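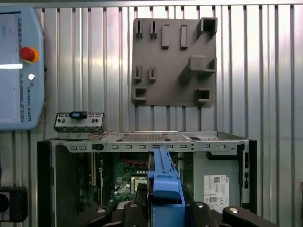
Le bras au travail dans le boîtier du PC, avec le boîtier de commande et la plaque grise accrochés au mur.

Je vous avais promis une page sur l'entretien du poste robot, alors la voilà, avec toutes les petites astuces que j'ai notées au fil des mois sur un carnet plein de taches. C'est un bras Universal Robots installé au fond de l'atelier de Lillelby, devant la cloison en tôle nervurée, et on lui fait manipuler des pièces dans des boîtiers d'ordinateur ouverts. Rien de bien méchant, mais si on laisse filer les petites choses, on passe ses matinées à rattraper des points de passage (et moi, le matin, j'aime autant boire mon café !).

La tôle, amie et ennemie

Accrocher du matériel sur une tôle nervurée, c'est pénible. Les nervures ne tombent jamais là où on veut et une plaque vissée au petit bonheur finit par basculer d'un côté. Mon truc : je fixe d'abord deux tasseaux à l'horizontale, bien calés sur le haut des nervures, et je visse la plaque dessus. Pour le niveau, prenez-le long, un petit niveau de poche vous racontera n'importe quoi. Entre le tasseau et la tôle je glisse une bande de mousse fine, ça coupe les vibrations et surtout ce petit zonzon horripilant quand le bras accélère.

Le boîtier de commande, lui, je l'accroche debout, à hauteur de poitrine, et toujours de façon que l'arrêt d'urgence reste dégagé. Pas de veste dessus, pas de rallonge enroulée devant, pas de chiffon qui sèche. Pour le câble, faites une grande boucle souple et attachez-la avec du velcro. Les colliers en plastique, je les ai bannis : on les serre trop, on les coupe au cutter, et un jour on coupe aussi autre chose.

L'écran se nettoie avec un chiffon microfibre à peine humide, poste arrêté. Pas de produit à vitres directement sur la dalle, ça coule dans le joint du bas. Si vous avez des reflets qui vous gênent, inclinez légèrement le support avant d'aller acheter un film antireflet. J'en ai acheté un, il fait des bulles, je le regrette encore.

La plaque de rangement imprimée

La plaque gris foncé, avec ses blocs, ses petits clips fendus et ses logements carrés, sort de l'imprimante 3D. J'en suis à la version 4 et je crois que je tiens la bonne ! Quelques trucs appris en route :

Cassez les arêtes des logements avec un ébavureur, un petit chanfrein suffit. Le bras a beau être précis, une pièce qui se présente un cheveu de travers entre toute seule s'il y a une pente, et elle se coince s'il y a un angle vif.

Les clips fatiguent. Quand l'un d'eux ne pince plus, n'essayez pas de le refermer à chaud au décapeur, il reprendra sa mauvaise habitude dans la semaine. Je les imprime à part et je les visse, comme ça je change le clip et je garde la plaque.

Notez au feutre, au dos, la date et la version du fichier. Je ne l'ai pas fait pour la première et j'ai cherché le bon fichier tout un après-midi d'octobre.

Et après chaque démontage de la plaque, repassez les points d'apprentissage un par un à vitesse réduite. Même si vous êtes sûr de l'avoir remise « exactement » au même endroit. Surtout si vous en êtes sûr, d'ailleurs.

Les doigts de la pince

Je les essuie à l'alcool isopropylique en début de semaine, bras à l'arrêt. La poussière de plastique se dépose sur les faces de serrage et les pièces lisses commencent à glisser, sans qu'on comprenne tout de suite pourquoi. Profitez-en pour contrôler les vis des doigts. Un trait de vernis à cheval sur la tête et sur le doigt, et on repère d'un coup d'œil celle qui a tourné. Pour le serrage, je suis la valeur de la notice, à la clé dynamométrique, et tant pis si ça fait sourire les voisins d'établi.

Pour régler une nouvelle prise, je préfère commencer avec une force faible et monter petit à petit. Une pièce en plastique trop serrée fléchit, et si elle fléchit, elle n'arrive plus droite au fond du boîtier.

Le boîtier du PC

Le châssis doit être bloqué, vraiment bloqué. Deux butées en équerre et une sauterelle de l'autre côté, ça suffit chez nous. Avant, il était posé sur un tapis antidérapant, et au bout de 179 cycles on avait perdu presque deux millimètres sans que personne ne le remarque. Depuis les butées, j'ai fait une série de 211 cycles sans retoucher un seul point, autant dire que j'étais contente !

Pensez à passer le doigt (ganté, la tôle coupe) sur le bord supérieur du châssis avant de le monter. Une bavure à cet endroit et c'est la pièce qui accroche en descendant. Avec une carte mère à l'intérieur, bracelet antistatique pour toutes les interventions à la main, et on ne souffle pas dedans à la soufflette du compresseur, qui crache parfois de l'eau. Une poire de photographe fait très bien l'affaire.

Dernière chose, gardez une copie du programme ailleurs que dans l'armoire du robot. La mienne est sur une clé USB, dans le tiroir des embouts, avec une étiquette orange. Je refais la copie à chaque modification, même minuscule.

Page mise à jour le 13 sept. 2025. La prochaine parlera du graissage de l'étau et des mors doux.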